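Sosport User Community > Cell Maintenance > Dual-arm bench cells

Thread: Cable strain and tape at the grippers on a two-arm cell - revised setup procedure for comment
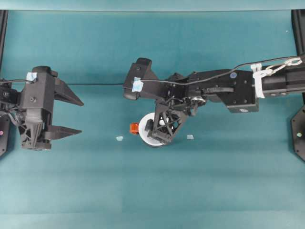
cell_steward
Original post

Our laboratory is revising the setup and maintenance procedure for its dual-arm bench cell, and comments are invited before the new version takes effect in May. The cell has two arms mounted facing each other across a flat teal surface, each with a black gripper that includes a frame with open triangular cutouts. It is used for small-part handling and is shared by three teams.

The present procedure dates from the time when the cell had one arm. It says very little about cable routing and nothing at all about temporary fixings. In the past quarter we recorded two faults that were traced to the camera cable on the left arm. In both cases the connector had worked partly out of its seat during long runs with repeated wrist rotation.

The proposed text is as follows.

1. Before each session the operator shall move both arms through the full wrist range at low speed and watch the cable loops at each gripper. No loop may become tight at any point of the range.

2. Light blue tape may be used to hold a thin wire on the gripper housing. Tape shall be replaced every Friday and whenever an edge has lifted.

3. Plastic straps on the arm links shall be checked by hand for movement along the link.

4. Finger screws shall be checked after every 20 hours of operation, and all other accessible screws after every 700 hours.

5. The work surface shall be cleared of scrap before the arms are enabled.

Comments on items 2 and 4 would be especially welcome.

r_halden_mech
Reply 1

Thank you for posting the full text. My department maintains four similar cells, and I would ask you to reconsider item 2. Tape should not appear in a maintenance procedure as an approved fixing. Once it is written down it becomes permanent, and the adhesive leaves a film on the housing that must be cleaned off before anything better can be fitted.

A printed clip under one of the existing housing screws will hold a thin wire well. Ours have been in service for 1000 hours with no replacement. The screw must be one size longer to account for the thickness of the clip.

northbench
Reply 2

I must disagree in part with the previous reply. A clip fixes the wire at one point and in one direction. When the camera or the finger set is changed, the clip is then in the wrong place, and operators leave it there. Tape can be moved in a few seconds. For a shared cell where the tooling changes often, I consider it acceptable, provided that the replacement interval is enforced.

The more serious matter is item 5. Scraps of old tape on the work surface are a regular nuisance in our cell. On a teal surface, light blue scraps are difficult to see, and one of ours was picked up on a fingertip and changed the grip on a small part enough to spoil a morning of work. We have since changed to a tape in a strong contrasting color.

cell_steward
Reply 3

The point about tape color is well taken. There are pale blue scraps on our own surface at present, one between the left fingertips and the disc and another under the right wrist, and they stand out very little. Item 5 will be extended to require that the surface be wiped from the back edge to the front, and that old tape be put in the bin at the time it is removed.

On the clip, could r_halden_mech state whether it interferes with removal of the housing?

r_halden_mech
Reply 4

It does not, if the clip is fitted to the upper screw. The wire must be released first, and the clip can then remain on the cover when it comes away.

I accept that a shared cell has different needs. A possible wording would be: "Tape may be used for a period not longer than one week, after which a clip or strap shall be fitted." That would keep the convenience and remove the habit.

qa_flevix_user
Reply 5

We run the Flevix controller with two arms on a bench of similar size. I have a concern about item 4. A check of the finger screws after 20 hours is reasonable for new printed fingers, but it is too frequent once they have settled. Each check is also an opportunity to overtighten, and printed parts crack at the screw seat. We had more broken fingers from inspection than from use.

Our rule is one check after the first 20 hours and then one each month. A paint mark across the screw head and the finger shows movement without a tool.

northbench
Reply 6

I support the paint marks. I do not support a monthly interval for a cell used by three teams, as the load on the fingers will vary too much. A visual check of the marks before each session takes less than a minute and could be placed under item 1.

tooling_desk
Reply 7

Two additions, if the text is still open.

Metal spring clips attached to a strap on the arm should be listed as separate items in the inspection sheet. They add weight, they swing during fast moves, and they can strike the link or catch a cable. If the clip has no current purpose, it should be removed. If it has one, the sheet should say what it is.

The procedure should also state the parking position. With arms that face each other, our practice is to retract one arm fully before the fingers of the other are serviced - opening both grippers over the middle of the table leaves too little room for a hand and a driver.

cell_steward
Reply 8

The following changes have been entered in the draft. Item 2 now limits tape to one week and requires a contrasting color. Item 4 requires paint marks, a tool check after the first 20 hours, and a visual check before each session. The parking position has been added as item 6, and spring clips now have their own line in the inspection sheet.

The 700-hour interval for the remaining screws has drawn no comment and will stay as written unless there is an objection.

qa_flevix_user
Reply 9

No objection to 700 hours for the arm links. I would exclude the base mounting plates and check those whenever an arm has been in contact with the table.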